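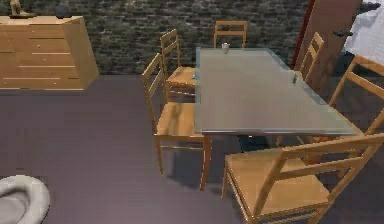
I've been making seat cushions for other people's dining chairs for a good while now, and the Timico is the one I'd save if the shed was on fire. It's a flat tie-on pad, wool on the outside and wool on the inside, and I drew it up for plain timber chairs that look lovely and go numb on you halfway through the cheese. You know the sort: a flat honey-coloured seat, slim straight legs, a ladder back with rails running across between two posts. Those two posts are what the ties are for. If your chairs have them, you're in luck and can skip the bit about grips further down.

What it's made of

The cover is a felted wool I get from Burgi Leitner, who washes it hard before it ever gets to me, so all the shrinking has been done. It's dense, it doesn't pill much, and it has a bit of give when you sit. The filling is carded wool in two layers, with the fibres running crossways to each other so the pad doesn't go lumpy in the middle. There's no foam in it anywhere. I tried foam in the early ones and they were fine for a year and then they were pancakes (sorry to anyone who still has one, write to me and we'll sort something out).

The edge is bound in cotton tape and sewn down twice. Ties are the same tape folded over, long enough for a proper bow with some left to tuck away. If you hate bows – and my sister really hates bows – choose the button tab when you order and I'll put on a short strap with a coconut button instead. It goes round the post and does up at the back. Same price either way.

Sizes

There are 2 sizes, Small and Regular. Small suits narrow café-style chairs and older kitchen chairs. Regular does nearly everything else. Both taper a little towards the back. Please measure your seat before you order, across the front edge and then across the back between the posts, and put both numbers in the notes box. I do read it! If your numbers don't match the size you've picked I'll email you before I cut anything.

If your chairs are an odd shape, trace the seat onto newspaper, mark where the posts are, fold it up and post it to me. A pad cut to your own pattern takes longer but I enjoy doing them. Aparecida Lopes sent me a pattern for a corner chair that looked like a slice of pizza and it came out beautifully.

Colours

Bromau is a warm mid-brown, a bit like strong tea with a dash of milk. Relach is the grey, and it leans green in some lights, so do ask for a swatch if you're matching it to a rug or a wall. Eide is the cream one. I love Eide and would not put it near a toddler. Swatches are free, just send me your address.

Because it's felted wool there's some variation between batches. If you think you might want extra pads later on for the chairs that live in the spare room, order them all together.

Looking after them

Shake them outside. Hang them over a fence on a dry day and they'll come back smelling fresh. Blot spills straight away with an old towel and then go over the spot with cool water and a drop of wool wash. Please don't put them in the machine, and don't leave them in full sun behind glass for weeks on end, as Bromau especially will fade. Flip them every month or so. Both sides are the same, so you get twice the wear.

No posts? Use the grips

For stools, benches and solid-backed chairs, leave off the ties and I'll sew a rubbery mesh to the underside. It holds well on painted or oiled timber. On very shiny varnish it can creep a little. You lose the flipping over, obviously, and the grip side should be wiped now and then with a damp cloth to get the dust off it.

Ordering

I cut and sew everything myself, with Iolanda Barros doing the binding when things get busy. Allow 2 weeks from order to post, a bit more in the lead-up to Christmas, and I close for most of January. Last year we made almost 200 pads between us, so it's a small operation and emails get answered in the evening once the machines are off.

Returns are fine on standard sizes if they're unused and still have the paper band on. Made-to-pattern pads can't come back, but if I've cut one wrong I'll make it again and pay the postage. Repairs to ties and tabs are free for as long as I'm still sewing. Pop the pad in a satchel with a note telling me which tie has gone and your return address.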